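Frequently Asked Questions about Renting the Cottage at Rurken

Hi, and thanks for looking at the place! I get a lot of the same emails every summer, so I finally sat down in August 2018 and typed up my answers. If yours isn't covered, write me.

How many people can stay?

Four is comfy. Five works if one of them is small and doesn't mind the daybed under the stairs. I've had people ask about six and I always say no, sorry, the septic tank gets a vote too.

What do you charge?

A full week in high season (June until the schools go back) is $1,470, and that includes the cleaning. The security deposit is $356 and you get it back within ten days of leaving. Off season I'm flexible, so just ask.

Is there somewhere to put our stuff?

Plenty! Each bedroom has a closet and a dresser, and I've gone a little basket-crazy over the years. Use any of them for hats, flip-flops, kids' treasures, whatever. Please shake out the sand before you go home.

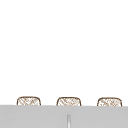
Can we bring the dog?

Yes, up to 2 dogs, and I don't charge extra. Keep them off the beds and keep them leashed near the Baert farm next door, where there are sheep. The path to the lake is fine for running loose early in the morning.

How do we get the key?

There's a lockbox by the side door. I email the code the night before you arrive. If it sticks (it does that in damp weather) push the little door in while you turn the knob. Still stuck? Call Arnout Koster, his number is taped inside the mailbox lid. He lives five minutes away and has let in more of my guests than I have.

Is there a dishwasher?

No, it's dishes by hand, I'm afraid. Dish soap and clean towels are on me. Please scrape plates into the trash first, the drain is slow and I've had the plumber out twice already this year. And don't put coffee grounds down there, ever!

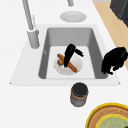 The sink, with the tall faucet on the left.

Can we drink the tap water?

You can. It comes from the town supply and tastes fine to me, though city people sometimes say it's a bit hard. There's a filter jug in the fridge if you'd like it.

What should we bring for cooking?

Salt, pepper, oil, coffee filters and foil are there. Bring your own spices and anything fancy. The nearest real grocery store is in Solik, a twenty-minute drive, and it closes earlier than you'd think, so stop on your way in. The bakery across the street from it does a cherry loaf I would walk there for.

What shape should we leave the kitchen in?

Just wash up what you used and empty the fridge. You don't need to scrub anything, the cleaner does that. But please don't leave dinner things for her, even one plate. We get ants. 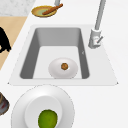
Is there wifi?

Sort of. It's okay for email and the weather, not so great for movies. Phones get a decent signal at the top of the driveway.

What if we have to cancel?

More than thirty days out, I refund everything. After that I keep half unless I can fill the week, and I really do try.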